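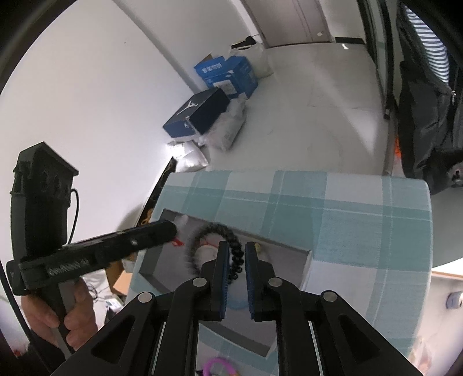
Can a machine tidy the house yet?

Parts of it, slowly, if somebody has set things up for it first. Floors have been done for years. Surfaces are another matter, and surfaces are where most of the mess in my house ends up.

I've been keeping half an eye on this since my sister-in-law Giuliana bought a robot vacuum. It cost her £385 and it does the downstairs well enough, provided she lifts the chair legs and picks up the socks. She spends up to 20 minutes getting the floor ready for it. She still thinks it was worth the money, and I'd probably agree, as she hates hoovering and doesn't mind socks.

What I want is the next thing along, which is sorting. You have a tray of small bits on the table and each one needs to go somewhere else. A bracelet is a good test. A cup keeps its shape whichever way you take hold of it. A string of beads sags and turns, and the loop closes up when you lift it from one side. With two flat fingers you can pinch a bead, or pinch between beads, or push one finger through the loop and hope. People do all this without looking. I tried it myself with a pair of kitchen tongs in each hand and dropped my necklace 6 times before I got it into a dish.

Much of the teaching is now done by people. They hold the gripper in the hand and do the job with it, over and over, and the recordings are used to train the robot. It sounds dull and I expect it is. I like that it starts with ordinary clutter on an ordinary tablecloth, as a bare bench tells you very little about a home.

Fredy Chávez left a comment under my last post asking about shop floors. He packs orders at Plolby, where they have an arm that moves full cartons from the belt to a pallet. He says it's reliable and he wouldn't want that job back. The small loose items are still picked by hand, four people to a shift, and the bags are the worst of it, because the opening is never where you want it.

So my guess for the home goes like this. Lifting a single solid thing off a table and putting it in a box is close. Clearing a tray of mixed jewellery and odds and ends is further off. Folding a fitted sheet I can't do either.

I'll write up the window cleaner next, once Giuliana has finished borrowing it. If anyone in Tundale has tried one on old sash windows, leave me a comment, particularly about the corners.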